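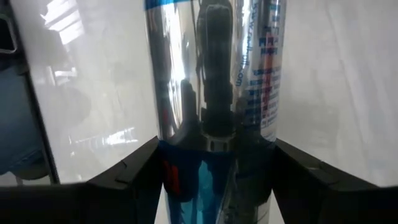

Wendero opened its doors for an afternoon in June, and I went, mostly for the sandwiches. The sandwiches ran out at 2. The robots kept going.

You sign in, you get a lanyard, and Ginette Lecomte walks you across a gray carpet with a grid taped on it. I kept to the lines like a child on a sidewalk. Her station was called Ekpo, and the job there was soda cans. Two black arms face each other over a white table, and the cans lie wherever the last person left them, some on their sides, some standing up.

Lecomte told us the setup had logged nearly 3000 grasps since spring. A man behind me asked whether it could open one. It could not. He seemed to take this personally. 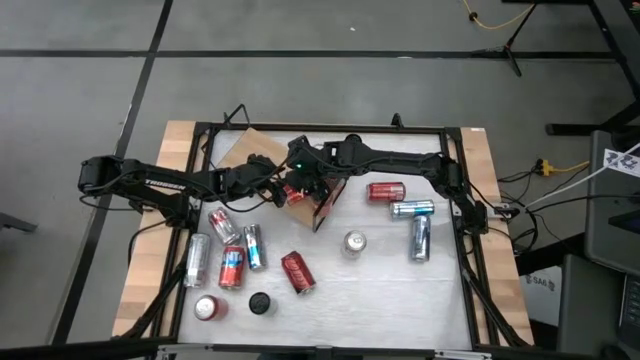

What they care about is the meeting in the middle, with both grippers up close to the same can. A shiny can is apparently a rotten thing to show a camera, being largely a picture of whatever is standing next to it. Diễm Kim, who writes the software, said she had spent 40 days on reflections and now sees them in spoons. I asked what happens when an arm squeezes too hard. She said they buy more soda.

There was a second stop, Hotero, which sorts envelopes, and a talk on Pleltalard, which as far as I could follow is a scheduling program with a very long slide deck. I lasted through the part about queues and went back to the cans, where a small crowd had formed and was giving the arms advice.

Parking was $80 if you missed the validation desk. The validation desk is behind the coat rack.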